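February 17, 2021

Folding data, hand-held grippers. Notes on the "500 is enough" claim.

Starting from what the Tam write-up says, so I have it in one place. Policy trained on 500 demonstrations of garment folding, collected with hand-held grippers in homes, no robot in the loop during collection. Transfers to the arm "without loss". Doubling the set to 1,000 gives no measurable gain, so they conclude that the task is saturated and everybody can stop collecting. I have read it twice now and I don't believe the second half, and I only believe the first half on t-shirts.

My trouble is with how success is scored. A fold counts if the final outline fits inside a target rectangle. That is a fine measure for a thin knit that lies flat where you drop it. Heavy trousers spring back, and the rectangle doesn't care whether you have two layers stacked neatly or four layers wadded up, so long as the wad is small. If the score can't tell those apart then of course the curve goes flat. You would get the same flat curve by measuring everything with a ruler that has one mark on it.

What I wanted to look at today was the grasp itself, on thick cloth, before any talk of policies. Pulled a stretch from the Jullcombe sessions, two-handed, trousers on a soft surface. Went through it slowly and stopped at the closing grasps.
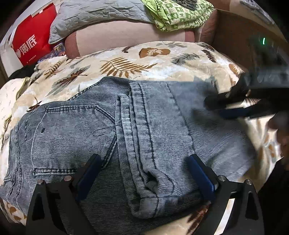 Left and right tool on ribbed trousers, plush blanket underneath. Fingers either side of the stacked edges, second tool still moving.

Things I wrote down while stepping through:

The stack between the fingers is standing almost on edge. Several thicknesses, rounded rims, seam lines in between. From this one view I could not tell you which edges belong to which leg, and I know how trousers are made. We ask the network to infer it from the same view. Maybe it can use the earlier part of the approach. Maybe it can't and simply learns "close on the ridge", which would look fine by the rectangle score.

The pads are flat and the bundle isn't. At the bottom the cloth curls round into an open loop, and nothing in a single gripper width value tells you whether the loop is inside the grasp or hanging out of it. Width is all we log. For a single-layer shirt, width says "closed on cloth" and that's the end of it. For this it says almost nothing. I have asked before for some measure of grip force on the hand tools and was told the operator's fingers take care of it. Yes, the operator's fingers do. They aren't in the log.

The second tool comes out blurred and the first one doesn't. One arm holds, the other travels. Good technique and I'd do it the same way, but it means that for a good part of the episode the view from the holding tool is the only sharp look we have at the other one. The Zeltier tracker is supposed to give relative pose between the two hands. It does, when it has something to hold on to. On this blanket it ought to be happy: fern fronds, big leaves, all different from each other. I'd expect a plain sheet to be a lot worse and I'd like someone to show me the numbers on a plain sheet before we quote the printed ones.

Which leads to the background question. The write-up says household variety "regularizes" the policy. Could be. It could also be that a busy print makes the tracking good, good tracking makes the labels clean, and clean labels make the policy better, with variety having nothing to do with it. Same result, completely different advice on where to collect. The two are confounded in every table they show.

Soft support is the other thing. The arm cell has a hard flat top. On plush the fingertips can sink in and get under a layer, on the hard top they stop dead. I tried this by hand at the bench with the Plestik fingers and the old canvas trousers: on the folded quilt I got under both layers on all 5 tries, on bare tabletop I got under both on 2 of 5. Tiny numbers and my own hand, so not evidence of much. But it goes the wrong way for "transfers without loss", and it took me less time than reading the paper's appendix.

Also noticed that the fingertips were rubbing the bench top at an angle I never use with shirts. The pads have a corner lifting on the left tool. Need to reglue before anyone borrows it.

What would change my mind:

Same operators, same garments, plain cover against printed cover. Tracking error reported separately from fold score. If the printed cover still wins with tracking error matched, I'll accept the variety story.

Score by layers. Count layers at the fold line by hand on a held-out set. It's boring work, up to an hour per batch going by my try this afternoon, and then see whether 1,000 still looks like 500.

Report trousers and shirts apart. The pooled average hides the only hard garment in the set. I went looking for the split in the supplement and it isn't there.

Run the trained policy with the quilt on the arm cell, then without. No retraining. This is one morning and I can't see why it wasn't done.

In fairness: the hand tools do produce grasps that I would never have scripted. Coming down on both sides of a standing stack and pinching it whole, while the other hand goes off to deal with the far side, is what a person does, and a teleoperated arm makes people too timid to do it. I've watched our own operators fish for one edge over and over on the arm when they'd have grabbed the lot with a hand tool. So the collection method I'm for. The saturation curve I'm against until somebody scores it with something better than a rectangle.

Asked for the raw episodes behind the 500 point. If they come, first job is to split by garment. If they don't come by June I'll rerun on Jullcombe data only and write it up small.

Bench left as is – quilt stays on the table, old canvas trousers in the drawer under it. Left tool is off limits until the pad is glued.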